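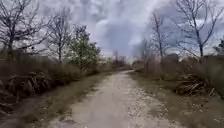 To: paths-and-machines list
Subject: Re: Draft rules for unattended running on shared tracks
February 2025

The Droltent working group wrote:

> Section 4 now reads: "A machine shall keep to the travelled surface
> and shall stop for any obstacle on it." We think this covers farm
> and country tracks without further wording. Operators may run
> unattended once 1000 metres have been logged without a stop.
> Comments please before we pass the text to Jonmont.

I have comments, and they are much the same as last time.

What is the travelled surface? Whoever wrote that has a kerb in mind. On a track like the Grigaitė one you have pale gravel on the right, a worn strip of flattened grass and soil along the left, and then tall dead grass. Is the strip in or out? Two makers will read it two ways and both will claim to comply.

Then obstacles. There are heaps of cut branches in the verge on both sides, and the right-hand one has long sticks poking out into the grass. Under section 4 as drafted they don't exist, as they aren't on the surface. Fine, until a machine pulls over to let a horse past. I'd want a rule for leaving the track as well as for staying on it — the Marutetti draft had one and it was quietly dropped.

As for the 1000 metres, I can't see where it comes from. An earlier version said 2000, and the one before that 700. A straight, nearly level path with no one on it is about the easiest thing you could ask of a machine. Logging a clean run there says very little about a wet lane with dogs.

My suggestions:

Define the edge by what the ground will bear, and make the operator walk it first.

Require 5 runs with people present before anything goes unattended.

Say who clears brush, and how far back.

I won't support the text going to Jonmont as it stands.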